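Amini Kit FAQ - the stuff people keep asking me

Shares 20 | Comments 13

I get a lot of the same emails about the Amini, so I finally sat down one April evening and wrote the answers out. I run the demo bench at Imside, which means I set the kit up, break it, fix it and show it to anybody who walks in. If I sound a bit partial, well, I spend all day with the thing.

What do I get in the box?

Two arms, two sets of fingers, a wrist camera for each arm, the base plates, the cables and the Imum software on a stick. You bring your own table and your own computer. Please bring a sturdy table! I tried mine on a folding one at first and the whole setup wobbled every time an arm stopped.

Can I buy just one arm?

You can, and for picking up blocks or moving cups it does fine. But if you came here for bags, get the pair. A bag flops. You want one arm to hold an end and the other to work on the rest of it, same as you would at your kitchen counter.

Does it really handle thin plastic bags?

Yes, and it's the job I get asked to show the most. Thin clear plastic is hard for a few reasons - it shines, it wrinkles, and the camera sees right through it to whatever is inside. The ribbed finger pads help a lot with grip. If you have the smooth pads from the older kit, swap them out before you blame the software (I've done the blaming, it was the pads).
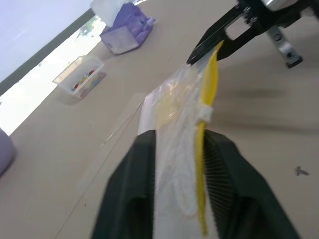
One bag, two grippers, with the yellow strip running down the side.

Will it squash my food?

It can if you let it. The grip setting goes up to 20 and I keep mine at 5 for anything soft. Start low and work up. My coworker Gwion Skyrme likes to start high and work down, and we have gone through a lot of bread that way.

How do I teach it a new job?

You drive the arms yourself and the software records what you do. Then you do it again, and again. For a simple pick and place I've had decent results with a few dozen runs. For bags I'd plan on 1000, spread over several days, and I'd move stuff around between runs so the arms don't just learn one spot on the table. Yupin Thongsuk on our support desk has a nice one-page guide to this and will send it to you if you write in.

Can I run it near a window?

I get this one more than you'd think. You can, but clear plastic throws back a lot of light, and what the camera sees at noon is pretty different from what it sees at five. Record at different times of day if your room is bright. Or hang a blind and be done with it - both work.
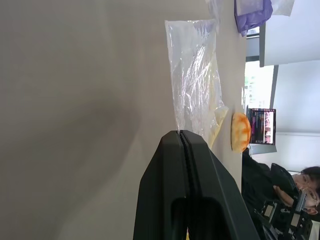 Does somebody have to stay in the room?

Yes, please. I stay within reach of the stop button any time the arms are powered, and so should you. The kit will pause when it feels a hard bump, but a soft one can get past it.

What about the Bukau add-on?

That's the bigger finger set, for boxes and jars. I like it, but I wouldn't buy it on day one. Get comfortable with the regular fingers first. They swap with four screws and you'll want the small hex key, which always ends up on the floor at my place.

How long is the warranty?

13 months on the arms, 5 on the finger pads. The pads wear out, so order a spare set with the kit and save yourself the shipping.

I have a question that isn't here!

Drop it in the comments and I'll get to it, usually in the morning before the bench gets busy.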